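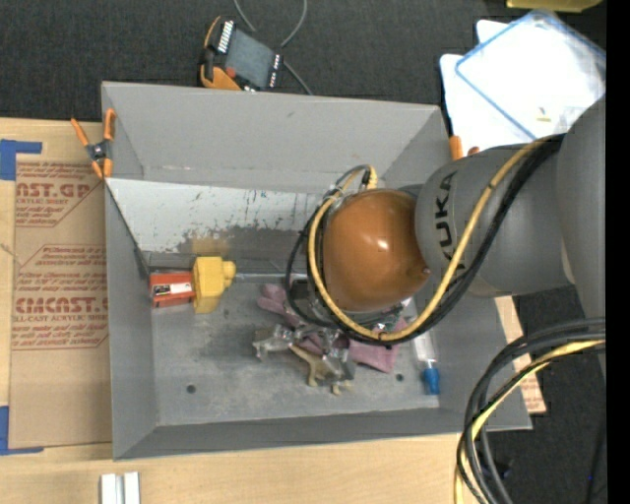
lurdes_aguiar
Posted: Friday, May 29, 2020

I am rewriting our cell practice for external cable dressing on picking arms and would like comments before it goes into the Lirbridge maintenance handbook. The current text is one sentence ("cables shall be secured so as not to foul") and it is no use to anyone. The draft is below. The case I have in mind is the one where the wrist works inside a deep bin, so the loop at the wrist goes in with it. On ours the yellow cable comes down across the arm segment and makes a wide loop under the wrist, with the black bundle bulging further out over the bin. The bin itself is held by clamps at two corners, and I would like a rule on that too.

Draft 3:
1. External cables to be fixed at each arm link, with free length at the joints only.
2. Free loop at the wrist to be set with the wrist at both ends of its programmed travel, never at home position.
3. No part of the loop to go lower than the fingertips at pick height.
4. Bin to be located by hard stops on two adjacent sides. Clamps hold, stops locate.
5. Pendant to be on its hook whenever the arm is enabled and not being taught.
6. Loop to be inspected every 2,000 picks and the result written in the cell log.

gantry_pete
Rule 3 can't be met with a two-finger gripper on a short flange. If the wrist is tilted to reach a side wall, the loop will be lower than the fingertips whatever you do. Change it to "at the nominal vertical pick" or you will be writing deviations every week.

lurdes_aguiar
Agreed that tilt breaks it. I am reluctant to limit the rule to vertical picks, as the wall picks are where we have had snags. What about a tilt limit for any program with an external loop?

fluvo_tech
We run Fluvo dress packs on four arms. Spring return, loop held back along link three, nothing hanging at the wrist. Rules 1 to 3 then become "fit the dress pack". I don't see why you would write a procedure to manage a loop you could remove.

gantry_pete
Because the retractor adds mass behind the wrist and pulls on the tool all the time. For a light tool with force sensing that is a worse problem than the loop. We took ours off in April.

fluvo_tech
It pulls if the tension is set wrong. Ours were set by the installer and the sensor is zeroed in each pose before contact.

gantry_pete
Zeroing in each pose is fine if the poses are fixed. In a mixed bin they are not. The retractor force changes with extension, so your zero is only good where you took it.

simoes_r
Simões site here. We wrote something similar after losing a connector. Our log for the year has 729 stoppages in the picking cells, and 66 of those were put down to cables. Of the 66, most were the cable catching the bin rim on the way out and very few were contact with the parts. So I would add a rule for the exit path:

Retract vertically until the lowest point of the loop is clear of the rim, then move sideways.

It costs cycle time and the programmers will complain.

lurdes_aguiar
Useful, thank you. That goes in as rule 4 and the rest move down. Do you measure the lowest point by hand?

simoes_r
By hand, arm stopped, guard open, locked off. One reading per tool, written on the tool card. If anyone re-ties the bundle the reading is void.

oldfield_k
On clamps. I don't agree that a spring clamp is acceptable even with stops. Jaw pressure falls off with age and there is no way to see it by looking. Toggle clamps or bolts. On a wooden top, bolt through.

lurdes_aguiar
For a production cell I would agree. The handbook also covers trial cells, where the bin is changed several times a day. I could split it: spring clamps allowed in trial cells at reduced speed, toggle clamps everywhere else.

oldfield_k
Trial cells have a way of still being there two years later. Put an expiry date on it.

nightshift_dan
Rule 5, the pendant. We have one hook and two places people teach from, so it ends up on the floor. Writing "to be on its hook" has not altered that here. A second hook did, for the most part. I would also ask for the pendant cable to be kept off the bin, as a pull on it can shift the bin against a weak clamp.

gantry_pete
Seconded on the cable. Also, 2,000 picks is an odd interval. Who counts them? Make it per shift.

simoes_r
Controller counts them. Gudedora has a maintenance template with a pick counter in it, and it stops the program at the limit. Per shift gets ticked without looking.

gantry_pete
So does a counter reset.

lurdes_aguiar
I will keep the counter and ask for the loop reading next to the signature, so there is a number to write down. Changes for draft 4:

- Rule 3: applies up to a stated tilt, value to be agreed per tool.
- New rule 4: vertical retract until loop is clear of rim.
- Bin rule: toggle clamps in production, spring clamps in trial cells with an expiry date.
- Pendant rule: one hook per teaching position, cable kept clear of the bin.
- Dress packs: permitted, with the force zero checked at both ends of extension.

fluvo_tech
"Permitted" is weak but I can live with it. Check it at mid extension as well, ours was worst there.

oldfield_k
Still no on spring clamps. Please record the objection.

lurdes_aguiar
Recorded. Mid extension added.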